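Gomwood Card Sorting Project
Progress report to the Serner fund
October 12, 2026

Where things stand

The grant agreement asks for a report at the midpoint, and it asks for it to be candid. We have taken that at its word. The short version is that the picture cards are being sorted, that the sorting is slower than the plan said it would be, and that we are not yet convinced the scheme we were funded to use is the right one. The money is being spent more or less as agreed. Whether it is being spent well is a harder question and most of this report is about that.

For anyone coming to this fresh, the collection is 2681 small picture cards which came to Gomwood in shoe boxes, biscuit tins and one suitcase. They had been through at least two sets of hands before ours. The fund agreed to pay for the whole lot to be sorted by subject, checked for damage, given a number and put into proper sleeves, with a list at the end that other people could search. The bid said this would make the cards "usable". We still don't think anyone has said clearly who would use them, and we would like to come back to that at the end.

Progress since August

In August we had a desk, the boxes and a draft list of subjects. We now have a working routine. Cards are taken out of a box one at a time, looked at on both sides, and put into a slot in a brown organizer on the desk according to subject. When a slot is full its contents are bagged and moved on for numbering. The number goes on the bag and in the list, never on the card.

So far 206 cards have gone through the full routine from box to sleeve. A larger number have been looked at and given a first subject, but we don't want to claim those as done. The earlier monthly note to the fund did count them, and gave a much rosier figure as a result. We think that was a mistake and would ask that the earlier figure be disregarded.

It will be obvious that 206 out of 2681 is not halfway. The plan assumed that each card would be a quick decision, with a few awkward ones left over. In practice the awkward ones are a large part of the collection. A card with a building on it may be a place card, an architecture card or one of a set about trades, depending on what is printed on the back, and a fair few have nothing printed on the back. We also lost most of a week to a box where the cards had stuck together in clumps. Those have been set aside and we have not tried to separate them. The bid had no line for conservation work and we don't think it should be attempted with a kettle, as one well-meaning visitor suggested.

The subject scheme

The scheme was taken over from the Lyons list, which was drawn up for a bigger and much tidier collection. It has 50 subjects. Our view in the bid was that using an existing list would save time and let our cards be compared with others. We have now used it long enough to have doubts on both points.

On time, it hasn't saved any. Fifty headings is too many to hold in your head, so whoever is sorting stops to look things up, and two people sorting the same pile do not end up with the same piles. We tried this on purpose in September with one box. The disagreements were nearly all between headings that sit close together on the list, such as "Ceremonial" and "Civic", or "Ornament" and "Decorative Arts". We can't see that a person searching the cards would care which of those a card was filed under.

On comparison, we wrote to ask whether the list was still in use anywhere in its original form. The answer was that it had been cut down years ago. So we are carefully matching our cards to a list that its own makers have dropped. We ought to have asked this before the bid went in.

The gold-toned cards are the worst case. There are a good many of them, small and brownish-gold, and the Lyons list wants them divided by what they show. They were very likely issued as sets, and people who know about such things tell us they would want the sets kept together. We have been dividing them because that is what we said we would do. We have begun keeping a note of which cards were found next to each other, so that the sets could be put back together on paper, but it adds a step to every card and we are not happy with it.

The desk and the room

The light wood-grain desk is a good size and needed no spending. The room is dry. We asked for racking in the bid and have not bought it, as the cards done so far fit in two boxes and there seems little point in empty shelves. That money is unspent and is shown as such in the figures sent separately.

The organizer deserves a word because the bid made rather a lot of it. It has five shelves and a divider down the middle, so it gives a grid of open slots two columns wide. It suits the cards well enough and nothing falls out. What it plainly does not do is give us fifty slots, so each session has to be run with a handful of subjects in play and everything else going into a "not today" pile. The "not today" pile then has to be sorted again. Some cards have been through it three times. A second organizer was suggested and we priced one, but our feeling is that more slots would only hide the trouble with the list.

People sorting are asked to keep drinks off the desk and to wear a disposable apron. The apron rule was brought in after a jumper shed fluff over a whole tray. It is generally kept to. We were less successful with gloves, which made it hard to pick up single cards, and we have gone back to clean dry hands for everything except the damaged ones.

The list itself is kept on a laptop at the desk so that entries can be made as the cards are sorted. This has worked. The one part of the plan we would defend without hesitation is entering each card at the time, and not saving them up for the end of the day.

The Camau software

The fund paid for a year of the Camau cataloguing package. We have now used it for a little over two months. It stores what we type and it has not lost anything. Beyond that we find it difficult to be enthusiastic. The screen for adding a card has far more boxes than we need, several of which can't be left blank, so the list is filling up with entries reading "none" and "n/a". The search does not look inside the notes, which is where nearly all the useful detail is.

We were told at the start that we would be able to change the form to suit us. We can, but only by asking, and the last request took longer to be answered than the change was worth. We keep a plain spreadsheet copy alongside and, if we are frank, it is the spreadsheet that people open first. We would not ask the fund to pay for a second year.

Risks

The finish date in the agreement will not be met at the present rate. We could bring in more people, but the room takes one desk comfortably and training has been slow. We could also work faster by checking less, which we'd advise against, as the checking is the only reason to trust the list.

There is some risk that the stuck cards will get worse while they wait. We have no way of judging how quickly. They are flat, in the dry, and away from the window.

There is also the risk that we finish and the result is not wanted. Since the grant was made we have had 4 enquiries about the cards. One was from somebody hoping to buy them, and two were asking after particular sets, which is exactly the thing our present sorting makes harder to answer. The remaining one was a wrong address.

What we are asking for

We would like the fund's agreement to drop the Lyons list and use a short list of our own, with broad headings only. The 206 finished cards can be moved across without being handled again, using the list. We would also like to keep the gold-toned cards in their likely sets from now on and to stop dividing them by picture.

We would like the racking money held over until the spring and, if it is still not needed for racking, put towards getting proper advice about the stuck cards. We are not asking for any further money at this stage. It would be hard to argue for it on these results.

Lastly, we would like a conversation with the fund about what the cards are for. If the aim is a complete list, we should carry on through the boxes in order. If the aim is for people to see the cards, then a few good sets, properly sleeved and shown somewhere, would do more than another two years of headings. We lean towards the second. We accept that this is not what the bid said, and that we wrote the bid.

A sample of the list, the September comparison and the spending figures have been sent under separate cover.
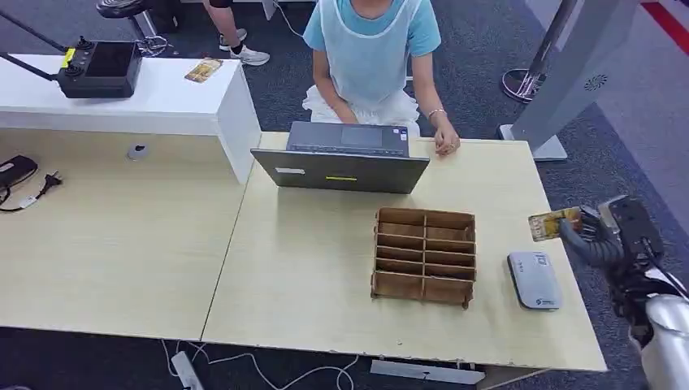 Picture cards, the organizer and the laptop at the sorting desk, Gomwood.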